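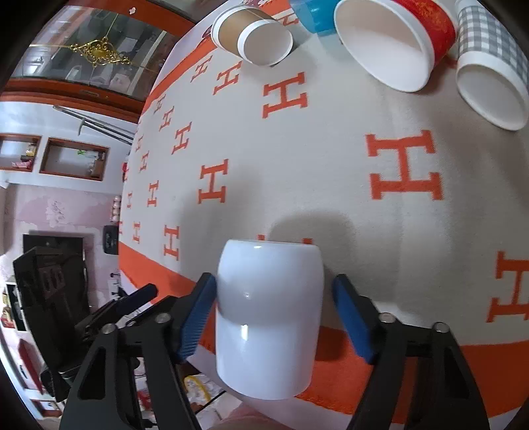
Glaze (ceramics)

A glaze is a layer of glass fused to the surface of a ceramic body during firing. It seals porous clay against liquids, makes the surface easier to clean, and gives the ware its color and finish. Glazes are used on tableware, tile, sanitary ware, electrical insulators, and decorative objects.

Composition

Most glazes are built from three groups of oxides. Silica is the glass former and makes up the largest share of the mix. Alumina, usually added as clay or feldspar, stiffens the melt so that it does not run off vertical surfaces. Fluxes lower the melting point of the silica. Common fluxes include the oxides of sodium, potassium, calcium, magnesium, zinc, and boron. Lead oxide was used widely in the past but is now restricted in food ware in many countries.

Opaque white glazes contain particles that scatter light. Tin oxide is the oldest opacifier in common use. Zircon has largely replaced it in factory production on grounds of cost. Titanium dioxide also opacifies but tends to shift the color toward cream or yellow when iron is present.

Surface

A glossy surface forms when the melt levels fully and cools without forming crystals. Matte surfaces result from fine crystals, a high proportion of alumina, or incomplete melting. Slow cooling favors crystal growth, so the same recipe may come out glossy from one kiln and satin from another.

Application

Raw glaze is suspended in water and applied by dipping, pouring, brushing, or spraying. Ware that has been given a first (bisque) firing absorbs water from the suspension and leaves an even coat of powder on the surface. The foot ring is wiped clean before firing to keep the piece from sticking to the kiln shelf. Dry-footed ware therefore shows a narrow band of bare clay underneath.

Suspensions are screened before use to remove lumps. The Thibodeaux works used two screens in series, the finer with openings of 110 micrometers.

Firing ranges

Low-fire glazes mature below the temperatures used for stoneware and rely on boron or lead as the main flux. Stoneware and porcelain glazes mature at higher temperatures, where feldspar and calcium become effective. In porcelain the body and glaze mature together and form a bonded layer between them, which improves resistance to chipping.

Defects

Crazing is a network of fine cracks caused by a glaze that contracts more than the body on cooling. It can also appear months later if a porous body takes up moisture and expands. Shivering is the opposite fault, in which the glaze is under too much compression and flakes from edges and rims. Crawling leaves bare patches and is often traced to dust, grease, or an overly thick coat. Pinholes form when gas escapes late in the firing and the melt fails to close over.

A survey of rejected ware at the Giltthorpe pottery covered 297 pieces. Crawling accounted for 133 of them, most from a single batch of high-clay glaze.

See also

Bisque firing
Engobe
Frit
Salt glaze
Vitreous enamel

Page last edited 12/01/2019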